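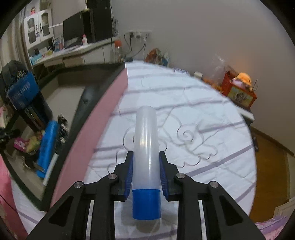 1/ Small bedroom, one bed, too many objects. I'm resetting it this month and logging the method as I go. Dry content ahead. Mute the thread if you don't care about linen or screw caps.

2/ Starting rule: the bed is the work surface and gets cleared last. Everything with no assigned place goes to the far end, against the wall, and stays there until it has one. The pile is allowed to look bad.

3/ Current pile: the patterned bag in orange and red, a small white container, a clear plastic bag, the red box with the picture panel. Orange plush on top of the box. The plush has seniority and will be dealt with separately.

4/ On the frosted tube with the blue screw cap. It's the only thing I'm treating as reusable storage. Translucent white, so you can tell full from empty without opening it. A rounded end means it stands on its cap or it doesn't stand.

5/ Standing on the cap has a cost. If the thread is worn, fine contents work their way down into it. Test: fill with table salt, close, stand cap-down on dark paper overnight. Any grains on the paper and the tube is demoted to pencils.

6/ Xiaoyan Xu asked what I'd put in it. Candidates: spare buttons, hair ties, the hex keys that came with the bed. Hex keys are winning. They need to live within reach of the bed and they have no other home.

7/ Related: retighten your bed bolts. Mine is a Jirholm and the side bolts loosen. Quarter turn each, twice a year. If one takes more than a full turn, pull it out and look at the thread before blaming the frame.

8/ The sheet. White ground, thin lavender-gray grid, outlined cloud doodles. The grid is useful. Line one stripe up with the mattress edge and you know the sheet is square before you tuck anything. Plain sheets make you guess.

9/ It's wrinkled, yes. I don't iron fitted sheets. Pull it taut corner to opposite corner, then the other diagonal, then tuck. Doing both corners on one side first puts all the slack in the middle.

10/ Pink padded rail down the side. Upholstered edges hold lint where the padding meets the frame. Crevice nozzle, low suction, one slow pass. Then a barely damp cloth, one direction only. Scrubbing in circles roughens the fabric.

11/ Dark gray frame edge behind the rail shows dust within days. Dry microfiber. No spray, it leaves streaks that look worse than the dust did.

12/ Nightstand is white, against the wall, under the red box. Proposed limit: lamp, one book, one glass. It is over the limit. The box moves to the closet shelf once I've measured the shelf.

13/ Shelf measured. 827 mm clear width. The box fits with room for the patterned bag next to it if the bag is emptied first. Emptying the bag is now its own task.

14/ Bag contents: 11 items. Four were receipts. One was a glove. I'm counting the glove as half an item.

15/ Clear plastic bags: keep one size, fold flat, store inside the largest one. I had three sizes and never once reached for the middle one. Middle size discontinued.

16/ Floor. Wood, warm orange-brown. Order is baseboard first, then floor, or you clean the floor twice. Felt pads under anything with legs. Replace them when they're compressed flat; gluing a new pad on top of an old one lasts a week.

17/ Someone asked about the desk. White, along the wall, same problem as every desk in a bedroom: it becomes the second nightstand. Separate thread in September.

18/ Salt test result: clean paper, no grains. The tube passes. Hex keys are in, with a strip of masking tape on the side reading BED. The longest key clears the cap by very little.

19/ Two of you asked where the storage boxes for the closet are from. Civari, the flat ones with lids. I have no opinion on the tall ones.

20/ Remaining: the white container (contents unknown, lid stuck), and the plush. Will post when the lid comes off.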